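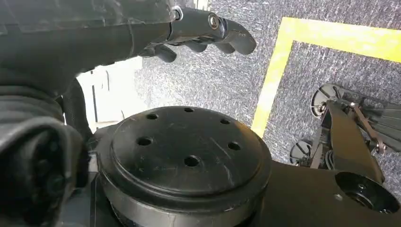

Predmont Orchard Heritage Project
Second progress report to the Koster Fund
Jan 25, 2010

1. Period of this report

The report covers the work from the start of October until now. The first report described the survey of the old orchards on the Plurley side of the valley. In this period we continued with the survey on the Trivside slope, prepared the tree nursery and began with the written records of the old varieties.

2. Survey of the trees

The Trivside slope is now finished except for the two upper parcels, where the owners live abroad and we are still waiting for their written permission. Together with the Plurley side we have 1505 trees in the register. For every tree we note the place, the kind of fruit, the state of the trunk and, when it is possible, the name of the variety as the local people say it. The same pear can have three names in one village, so the names in the register should be taken with care until the fruit is compared.

Most of the trees on Trivside are apples. The pears are fewer but older, and many of them have mistletoe in the crown. The plums near the stream are in poor condition and I do not expect that we can save the whole row. I have proposed to take cuttings from the best ones this winter and to leave the others standing for the birds.

3. Nursery

The ground behind the former dairy in Predmont was plowed in October and fenced against deer. The fence cost more than we planned, as the deer come also from the road side and the gate had to be made higher. We ordered 1000 rootstocks for spring. The supplier has confirmed the order but not yet the day of delivery. If the frost stays long, the planting will move by two or three weeks, and this will not change the rest of the plan.

The cuttings are stored in damp sand in the cellar of the dairy. I check them every week. In December a part of them had mold and was thrown away, and we will cut new ones from the same trees before the buds open.

4. Records and meetings

We held two evenings in Plurley where older residents brought fruit, photographs and recipes. The second evening was much better attended, I think because the first one was at the same hour as the choir. The notes from both are typed and will be sent with the final report. A small booklet about storing winter apples is in draft. It still needs corrections of the language, and a decision on the cover.

5. Money

From the grant we have spent over 4000 in this period, mainly for the fence, the plowing and the deposit for the rootstocks. The receipts are in the annex. Travel was lower than in the budget. I ask for your agreement to move the rest of the travel money to the fence line, so that the two lines are in order before spring.

6. Next steps

Until the next report we want to complete the two upper parcels, plant the rootstocks and make the first grafts. Pruning of the oldest pears will start as soon as the ladders are repaired. The pruning course for owners is planned for March, and the place is still open between Predmont and Plurley. I will write to you when this is decided.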